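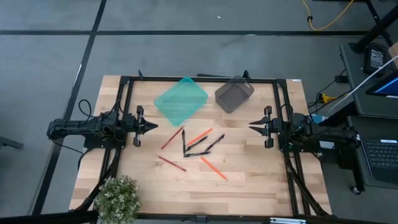

Lichtechtheit: häufige Fragen

Lichtecht ist ein Wort, das auf Stiftverpackungen sehr leicht gedruckt wird. Was damit gemeint ist, steht selten dabei, und wenn doch, dann so klein, dass man es im Laden nicht liest. Den Schreibgeräten auf der hellen Holzplatte mit ihren schmalen Leisten sieht man auch nicht an, ob ihr Strich in zwei Jahren an der Wand noch derselbe ist. Die folgenden Antworten sammeln, was mir zu Finelinern, Filzstiften und Farbstiften am häufigsten geschrieben wird.

Was bedeutet lichtecht überhaupt?

Dass eine Farbe unter Licht langsamer ausbleicht als eine andere. Mehr erst einmal nicht. Es gibt Skalen, die bekannteste ist die Blauwollskala von 1 bis 8, und wer sich daran messen lässt, kann das pro Farbton angeben. Steht auf der Packung nur »hohe Lichtechtheit« ohne Stufe und ohne Norm, behandle ich das als Werbung.

Pilent wirbt mit Sternchen. Sind die verlässlich?

Kommt darauf an, wer sie vergibt. Die Sternchen auf den Pilent-Stiften sind hauseigen, eine Umrechnung in eine gängige Skala habe ich auf meine Anfrage im April nicht bekommen. Drei Sterne bei Pilent und drei Sterne bei einem anderen Hersteller haben also zunächst nichts miteinander zu tun.

Und die 900 Stunden bei Osska?

900 Stunden unter welcher Lampe, in welchem Abstand, auf welchem Papier? Solange das fehlt, ist die Zahl hübsch. Ein Südfenster im Sommer ist außerdem etwas anderes als ein Kasten im Labor.

Ich habe das Set mit 24 Farben für 39 Euro gekauft. War das ein Fehler?

Fürs Skizzenbuch nein. Ein zugeklapptes Buch bekommt kaum Licht, da halten auch empfindliche Farbstoffe lange. Zum Rahmen und Verkaufen würde ich jeden Ton einzeln prüfen. Rosa, Violett und manche Türkistöne sind die üblichen Verdächtigen, Erdtöne und Schwarz meistens harmlos. Ein Set ist übrigens nie als Ganzes lichtecht, auch wenn der Deckel das nahelegt.

Wie prüfe ich meine Stifte selbst?

Von jedem Stift einen kräftigen Streifen auf das Papier ziehen, das Sie auch sonst benutzen. Namen danebenschreiben, am besten mit Bleistift. Eine Hälfte lichtdicht abdecken – Alufolie unter Karton genügt – und das Blatt ans Südfenster hängen. Nach vier Wochen das erste Mal nachsehen, dann nach drei Monaten. Der Test ist grob und ersetzt kein Labor, aber er zeigt Ihre Stifte auf Ihrem Papier.

Spielt das Papier eine Rolle?

Ja, und sie wird gern vergessen. Ich teste auf 170 g Zeichenpapier ohne optische Aufheller. Holzhaltiges Papier vergilbt selbst, dann sieht ein Blau plötzlich grünlich aus und der Stift bekommt die Schuld. Das Flächengewicht allein sagt über die Alterung nichts.

Hilft ein Fixativ mit UV-Schutz?

Ein wenig vielleicht. Von der Dose im Baumarkt würde ich keine Wunder erwarten, und manche Filzstifttinten laufen unter dem Spray aus. Immer erst auf einem Reststück probieren.

Im Rahmenladen in Wurkthorpe hieß es, mit Museumsglas könne nichts mehr passieren. Stimmt das?

Nein. Gutes UV-Schutzglas hält einen großen Teil der UV-Strahlung ab, sichtbares Licht geht hindurch, und auch das bleicht. Ein Platz ohne direkte Sonne kostet weniger.

Ist Archivtinte automatisch lichtecht?

Oft ist Pigmenttinte gemeint, und die schneidet in der Regel besser ab als Farbstofftinte. »Wasserfest« heißt dagegen gar nichts für das Licht. Die beiden Begriffe stehen auf der Banderole nur gern nebeneinander.

Bekommen Sie Geld von Oprea oder anderen Händlern?

Nein. Oprea hat einmal Muster angeboten, ich habe abgelehnt und kaufe selbst.

Stand: Sonntag, 31. Mai 2026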